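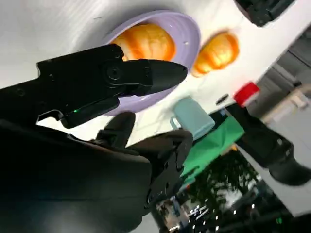
그림 1. 보라색 그릇의 테두리

생활 속의 그릇과 상차림, 강의 노트
2019년 5월 6일 배포

지난 시간에 그릇의 굽 이야기를 하다가 시간이 다 가 버렸죠. 굽 높이 하나로 그렇게 오래 떠들 줄은 저도 몰랐어요(질문이 정말 좋았습니다!). 그래서 오늘은 남은 부분부터 이어서 갑니다. 교재 없이 오신 분들은 이 노트만 보셔도 따라올 수 있어요.

1. 테두리, 즉 '전' 이야기

그릇의 맨 위 가장자리를 우리말로 '전'이라고 합니다. 저는 그릇을 살 때 색보다 전을 먼저 만져 봐요. 국그릇처럼 입을 직접 대는 그릇은 전이 두꺼우면 국물이 턱으로 흐르기 쉽고, 너무 얇으면 설거지하다가 이가 나갑니다. 바깥으로 살짝 벌어진 전은 손가락을 걸기 편하고, 안으로 오므라진 전은 숟가락으로 밥알을 모으기가 좋아요. 어르신이나 아이가 쓰는 그릇이라면 저는 오므라진 쪽을 권합니다.

제가 예전에 스리숙(Srisuk) 공방에 견학을 갔을 때, 거기서는 전만 따로 다듬는 작업대가 있었어요. 젖은 가죽 조각을 손가락에 감고 물레를 천천히 돌리는데, 보고 있으면 시간 가는 줄 모릅니다. 견본 선반에 사발이 372점 있다고 안내문에 적혀 있던데 전 모양이 제각각이라 한참을 들여다봤네요.

2. 색을 어떻게 고를까

수업 때마다 "흰 그릇이 제일 무난하죠?" 하고 물어보시는데, 네, 무난합니다. 그런데 두부나 흰죽, 무나물을 흰 그릇에 담으면 음식의 윤곽이 묻혀 버려요. 이럴 때 진한 색 그릇을 하나 섞어 보세요. 보라색은 좀 까다로운 편이라 가지나 팥처럼 비슷한 계열을 담으면 칙칙해 보이고, 노란 단호박이나 연두색 나물은 확 살아납니다. 한 상에 진한 색은 하나, 많아도 둘까지만 쓰는 게 제 취향이에요. 물론 취향이니까 시험에는 안 나옵니다!

3. 상판과 바닥색

그릇만 보고 고르면 집에 와서 실망하는 일이 많아요. 가게 진열대와 우리 집 식탁은 색도 광택도 다르거든요. 광이 나는 상판은 조명을 반사하니까 그릇 옆에 번쩍이는 부분이 생기고, 무광 상판은 차분한 대신 김칫국물 같은 얼룩이 신경 쓰이죠. 줄눈이나 격자가 있는 면이라면 그릇을 그 선에 맞출지 일부러 비껴 놓을지도 정해야 하는데, 저는 큰 접시만 선에 맞추고 작은 종지는 편하게 둡니다.

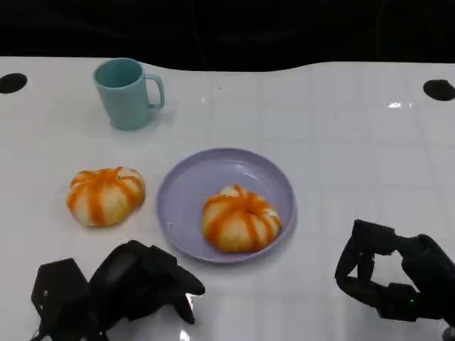 그림 2. 광택 있는 흰 상판과 옅은 격자무늬. 뒤쪽 배경은 검은색에 가깝다.

배경도 한번 생각해 보세요. 흰 상은 뒤가 어두울수록 더 하얗게 느껴집니다. 같은 식탁인데 낮에 볼 때와 밤에 창밖이 캄캄할 때 인상이 다른 게 그런 까닭이에요. 식탁보를 고를 때는 낮에 한 번, 저녁에 불을 켜고 또 한 번 대 보시길 권합니다.

4. 다음 시간까지 해 오실 것

집에 있는 그릇 중 하나를 골라 전의 두께를 자로 재고, 어떤 음식에 주로 쓰는지 적어 오세요. 분량은 A4 2장 이내면 됩니다. 그림은 못 그려도 괜찮아요, 저도 못 그립니다.

읽을거리는 페스테드(Pesstead) 생활사 자료집 19쪽부터 30쪽까지예요. 중간에 유약 성분표가 나오는데 그건 건너뛰세요. 7월 보강 때 따로 다룹니다. 자료집 복사본은 강의실 앞 책상에 두었으니 한 부씩 가져가시고, 종지를 가져오실 분은 꼭 신문지에 싸서 오세요.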